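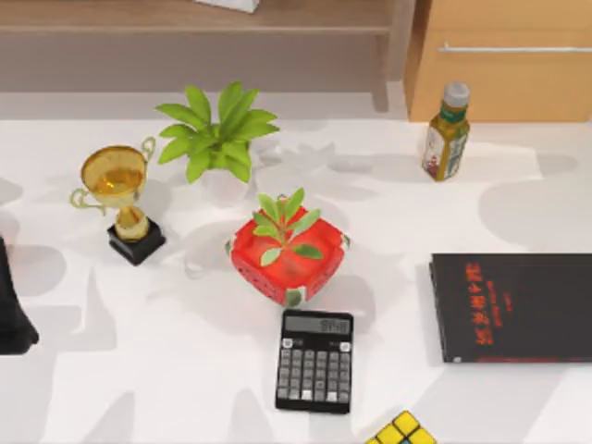
Té verde embotellado, el punto de partida de casi todos los que llegan a esta página.

Jarra de infusión en frío Primeo con filtro Plurnano
Precio: 89 €
Disponibilidad: en stock, salvo la tapa verde oliva (vuelve en agosto)

Hola otra vez. Si ya me compraste té alguna vez sabes que yo no vendo cacharros porque sí, y que los que vendo pasan antes una temporada en mi nevera. Con la Primeo la temporada fue larga, todo un verano en Cindendale con la puerta de la tienda abierta y el ventilador puesto, y al final la tuve tanto rato en la mano que los clientes empezaron a preguntarme por la jarra antes que por el té. Pues ya está, ya la tengo a la venta.

La idea es muy sencilla: hojas, agua fría, nevera y paciencia. El té en frío sale más dulce y con mucho menos amargor que el de agua caliente, sobre todo los verdes japoneses, que en caliente se te van de las manos en cuanto te llaman al teléfono. Aquí te puedes despistar una hora y no pasa gran cosa. Yo la preparo después de cenar y me la encuentro lista para el desayuno.

El filtro

Es la parte por la que pagas, así que me extiendo un poco. El Plurnano es una malla de acero muy fina, en forma de tubo largo, que llega casi hasta el fondo. Eso importa más de lo que parece: en las jarras con cestillo corto, cuando te has servido dos vasos, las hojas se quedan colgando en el aire y el resto del té ya no cambia. Con este tubo siguen mojadas hasta el final. Pesa 138 gramos y se desenrosca de la tapa con un cuarto de vuelta – al principio va duro, dale unos días.

¿Deja pasar polvillo? Con sencha de hoja entera, casi nada. Con un sencha muy cocido al vapor, de esos que vienen medio rotos, sí, te quedará un fondo verde en el vaso. A mí me gusta, a mi cuñado le da grima. Con rooibos aguanta muy bien, y eso que el rooibos se cuela por todas partes.

Cómo la preparo yo

Dos cucharadas soperas colmadas de hoja para la jarra llena. Agua filtrada si la de tu zona es dura (la mía lo es, y mucho). Seis horas de nevera para un verde, algo más para un oolong, toda la noche para un negro. Después saco el filtro, aunque quede té, y cierro con la tapa lisa que viene en la caja. Bébetelo al día siguiente como muy tarde, que no lleva conservantes ni nada que lo sujete.

Una cosa que aprendí tarde: no la llenes hasta el borde antes de meter el filtro. Las hojas se hinchan, el tubo ocupa lo suyo, y acabas fregando la balda de abajo.

Mezclas que van bien con ella

Sencha con unas rodajas de pepino, que suena raro y es lo que más repito. Oolong tostado solo, sin nada. Verde con menta fresca, pero poca menta, y metida en la última hora. La mezcla Wihongi de la casa (verde, cáscara de naranja y un poco de jengibre) la ajusté pensando en agua fría, y en caliente me parece bastante sosa, lo digo aunque sea mía.

Limpieza

El cristal va al lavavajillas. El filtro también puede ir, pero yo lo lavo a mano con un cepillo de biberón y listo. Cuando se ponga marrón, déjalo una noche en agua con una cucharada de bicarbonato. La junta de silicona se quita tirando de la pestaña; sécala bien antes de volver a ponerla, que si no coge olor a nevera. Vendo juntas de repuesto por separado y te mando dos si me lo pides en las notas del pedido.

Lo que no me gusta

La boca es un poco estrecha y con manos grandes no llegas al fondo. Y en las neveras con baldas muy juntas no cabe de pie, así que mide antes. Tumbada no la pongas – cierra bien, pero no tanto.

Opiniones de clientes

Hemi Tapsell: «Compraba té en botella todas las semanas y he dejado de hacerlo. El primero me salió flojo por no poner bastante hoja, el segundo ya perfecto. Le quito una estrella por la boca estrecha.»

Murray Quinlan: «La uso más para café que para té, espero que no te enfades. Con molienda gruesa filtra de maravilla.»

(No me enfado, Murray. Pero ten un filtro para cada cosa, que el café se queda a vivir.)

Envíos

Sale en caja doble con cartón moldeado. De más de 50 jarras enviadas se me ha roto una, y la repuse sin preguntas. Los pedidos con tapa verde oliva se preparan a partir del 23 de agosto; los de tapa blanca o negra salen al día siguiente. Si vives cerca de Cindendale, marca recogida en tienda y te ahorras el porte.

En la caja: jarra, filtro Plurnano, tapa con rosca, tapa lisa, junta y una bolsita de Wihongi para estrenarla.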